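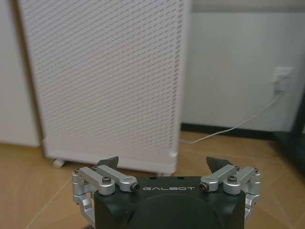

Open gripper in front of a floor-standing appliance. The power cable crosses the floor.

Household Advice > Equipment and Appliances > Planning for a Household Robot

Planning and Budgeting for a Household Robot

Issued by the Murnatness Home Advice Service. Last reviewed 14 November 2018.

The Service receives regular inquiries from households and small residential homes that are considering a robot with arms for light chores. The tips on this page concern the period before an order is placed. They do not recommend a make or model.

Before requesting a quotation

Write down the chores the machine is expected to do, in order of importance. Each entry should name the room, the object to be handled and the person who does the work at present. "Empty the bedroom trash bin" is a usable entry. "Help with cleaning" is too broad for a supplier to price.

Walk the route between rooms and note door widths, floor strips, rugs and any cable that lies on the floor. Cables should be moved or clipped to the baseboard before a site visit, and the cost of any new outlet belongs in the equipment budget. Electrical work charged to a general repairs account is frequently left out of the total and discovered later.

Appliances on casters should be given a fixed position. Mark it with tape if necessary. Purifiers, heaters and rolling television stands are easily pushed a few inches out of place during ordinary cleaning, and a supplier will ask whether the room can be kept as it was on the day of the visit.

Trash bins and liners

Bin work is the chore most often listed by applicants, and it is more demanding than it sounds. A thin liner is difficult to grip and tears readily under metal fingers. Households should allow for a heavier grade of bag and should buy one box for trial before committing to a year's supply.
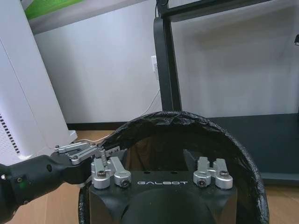
Gripper at the rim of a lined bin, with the bag folded over the edge.

Fold the liner well down over the outside of the rim. Choose a bin with a plain round opening and no swing lid. A dark bin with a dark bag may be harder for some machines to judge, and the supplier should be asked to show the chore with the household's own bin and bags — not with a sample brought for the purpose.

What to include in the budget

The purchase or rental price is only one line. The Service suggests that the following be entered separately:

Site visit and setup. Rikwood quotes $400 for a dwelling on one floor.
Yearly service plan. The Clisus plan is $1300 and excludes fingertip pads.
Replacement pads and small parts. Set aside $300 for the first year.
Liners, cable clips, floor tape and other supplies.
Electrical work, if an outlet must be added or moved.
Insurance. Ask the present insurer in writing whether the machine is covered.

Prices were supplied by the firms named and are reviewed each April. Štěpánek declined to give a standard price for setup and quotes by the room.

Space for two arms

A machine with two arms needs more clearance than its parked width suggests. Measure with the furniture in its usual place and with doors standing open as they normally would be. 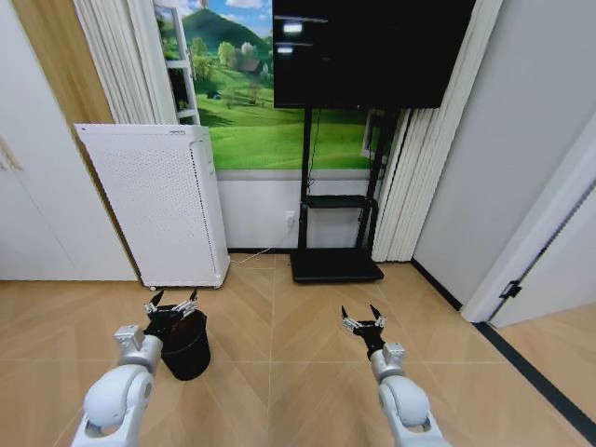 Allow clear floor on both sides of the bin or other object to be handled, and keep one path to the door free at all times. Long curtains should be tied back or hemmed clear of the floor where the machine will pass. Wide stand bases are often missed during measuring; take the dimension at floor level and again at the height of the arms.

Trial period and contract

Ask for a trial of at least 7 days in the home. Keep a written log of each chore attempted, the result, and any help given by a person. The log should be kept by the person who will supervise the machine after purchase.

Read the return terms before the trial begins. Confirm who pays for collection, who is responsible for marks on floors and walls, and how quickly a technician will attend. Verbal assurances should be confirmed by letter or e-mail and filed with the quotation.

Households renting their home should obtain the landlord's written consent before any outlet, bracket or floor strip is altered. Consent forms are available from the Service's front desk.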